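Sinden Reusable Bag Scheme: progress report, second period

Reporting month: June
Submitted to: Skostau Small Grants

1. Work in this period

The grant covers the design, sampling and first production run of a zipped tote bag for the Sinden lending scheme. The pattern was revised once, after the first samples were found to gape at the side seams when loaded. The seam allowance has been increased by 5 mm and the handle stitching moved further down the top edge.

Fabric was ordered from Sinico. Delivery was in two lots, the second of which came a week late. Cutting was not held up, as the first lot covered the early batches.

2. Load and wear tests

Test bags were hung by both handles with a load of 15 kg overnight. No handle stitching failed. On one bag the lining tore at the base of the side pocket, and the lining pattern has been changed to suit. Zips were opened and closed 2000 times by hand crank. Wear on the teeth was slight and the pull stayed fixed.

3. Present specification

Body: black ribbed fabric, wider at the base than at the top.
Closure: zip along the top edge, metal pull.
Handles: two, rust-orange webbing, stitched to the body.
Pocket: one, at the side, top edge below the line of the zip.

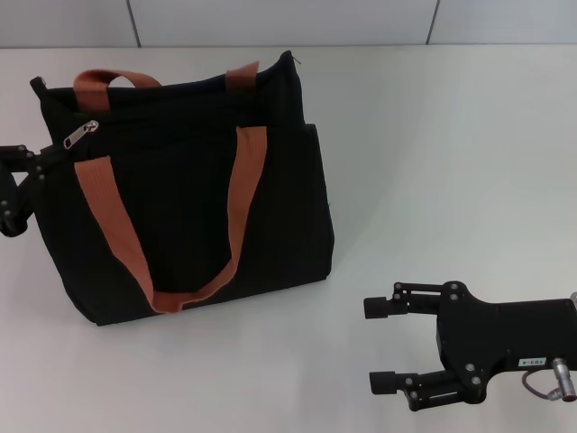 The webbing colour was chosen from the Cù range and is fixed for the whole run. A darker shade was priced and dropped on grounds of cost.

4. Spending and next steps

Spending on materials is 10 per cent under budget. The saving will be held against the cost of the new lining. Cutting of the main run begins once the revised lining has passed the same overnight test. Labels are still to be ordered.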